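How to clear out a medicine cupboard without buying anything

I have read a great many articles on sorting out the family medicines, and most of them are adverts for plastic boxes. You don't need a box. You need an hour, a bin bag, a marker pen and a willingness to throw away things you paid for. I did ours in May and have kept notes on what was worth doing and what wasn't.

I am not a pharmacist. Where it matters I asked one, Hélène Charbonneau, who put up with my list of questions at her counter and disagreed with several things I had read.

What you need

A clear table in good light. Your reading glasses, if you use them. A pen that writes on plastic. A bag for returns and another for recycling. Keep children and pets out of the room until you've finished.

Step 1. Get everything out

Everything means the bathroom, the kitchen drawer, the bedside table, the car, the coat you last had a cold in. The usual advice is to do one shelf at a time so you don't get overwhelmed. I think this is bad advice. Do one shelf at a time and you will never find out that you own the same painkiller in three rooms.

Spread things out so you can see each one. Don't sort yet. It is tempting to start reading labels, and then an hour has gone. 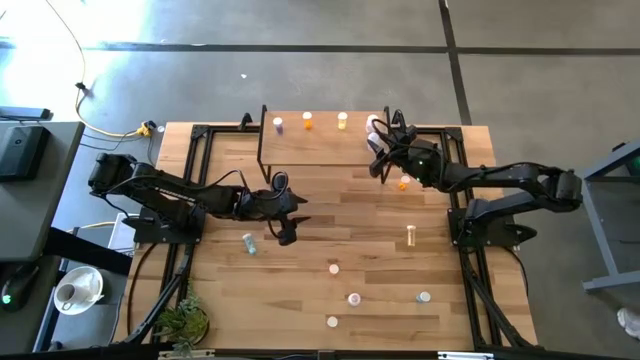 Step 2. Check dates, and don't bargain with them

You will hear that expiry dates are a racket and that tablets last for decades. Some may. I have no way of testing that in my kitchen and neither have you. Hélène's view was that a plain tablet a little past its date is rarely the thing that hurts people, but that eye drops, liquid antibiotics, insulin and anything for an emergency are another matter. I asked her where the line was for the rest and she told me to stop looking for one and bring them in.

If the date has rubbed off, it goes. If the label has come off altogether, it goes faster. Do not try to work out what a loose tablet is by its colour and shape. There are websites for this and I wouldn't bet my liver on them.

Step 3. Look at how much is left

A big bottle with a small heap in the bottom takes up as much room as a full one, and most cupboards are packed with them. Never tip two part-used bottles together to save space, even when they seem to be the same thing. The dates and batches differ, and so may the strength. My neighbour Engelbert Schwaiger swears by doing it with his vitamins. He also can't tell you when any of them were bought.
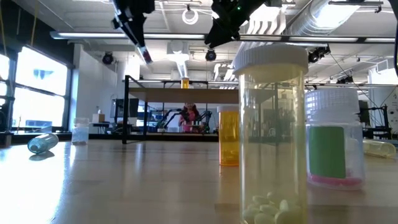 Clear plastic makes it easy to see how little is left.

Empty bottles are a separate nuisance. Scratch out or peel off any label with a name on it before the bottle leaves the house. Whether your council will take the plastic is anyone's guess, so look it up. Ours says yes on one page and no on another.

Step 4. Decide where the keepers will live

The bathroom is the traditional place and a poor one, because of the steam. Over the cooker is just as bad. A high shelf in a bedroom or hall cupboard is better, and a locked one better still if small children visit. Child-resistant caps slow children down. They do not stop them, whatever the packet seems to promise.

Now the storage products. My sister-in-law, Chantal Carrier, gave me a Grolisex sorter with 54 compartments. I used it for 2 weeks. It meant taking tablets out of their packets, and so away from their names, doses and dates, and then writing all of that on tiny stickers. I was doing more work to know less. It now holds screws.

Weekly pill boxes are a different thing and can be a real help to someone on regular medicines. Even then, ask first, as certain tablets shouldn't leave their original pack.

What works for us is one row, one bottle deep, labels facing out, on an ordinary shelf.

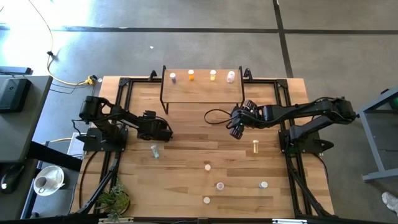
The moment a second row appears, the back one is forgotten and you're on your way to doing all this again. If things won't fit in one row, I'd question the things before I bought a longer shelf.

Step 5. Take the rest back

Don't flush medicines and don't put them in the household bin. Pharmacies will generally take them, though ring first if you have a lot. Needles need a proper sharps container and often a different arrangement altogether.

Step 6. Write a list

On paper, taped inside the door: what's there, who it's for, when it expires. I tried an app. It wanted my date of birth before it would let me type "paracetamol".

Cross things off as they go. Check the list when the clocks change, or whenever you'll remember to.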